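Keeping wine in a small apartment

2025-09-02

I moved to Deltstead two years ago and had to give up the basement where I kept my wine. I now own 8 bottles at the most, and they live in the apartment with me. I get asked about this more than anything else I write here, so I am putting my habits in one post.

Bottles with corks should lie on their sides if you plan to keep them for months. Screw caps can stand or lie down. I keep mine away from the oven and out of the sun.

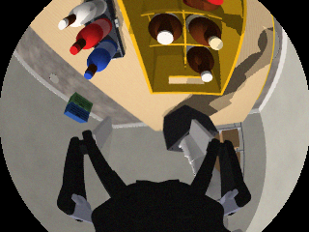

What I buy

Mostly reds from a shop called Liapis. Natalina Sartori runs the counter there and she talked me out of buying by the case. I get four bottles at a time, drink two early and leave the others until October.

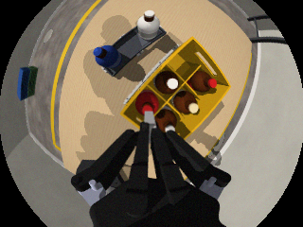
The ones I leave are usually a bit better by then - softer, less sharp. A cheap bottle does not improve much, so I don't wait on those. My neighbor Ubaldo Sorrentino has a bottle with a label that says to open it in 2050. He is 71 and says he will try.

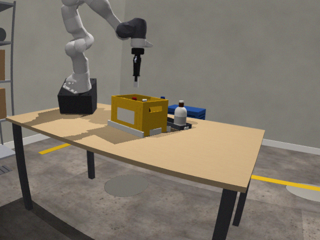 Temperature matters less than people think, as long as it stays steady. The hall closet is the best spot I have. The top of the fridge is the worst, and I used it for a whole summer before I knew. I lost a nice white that way and have not replaced it yet.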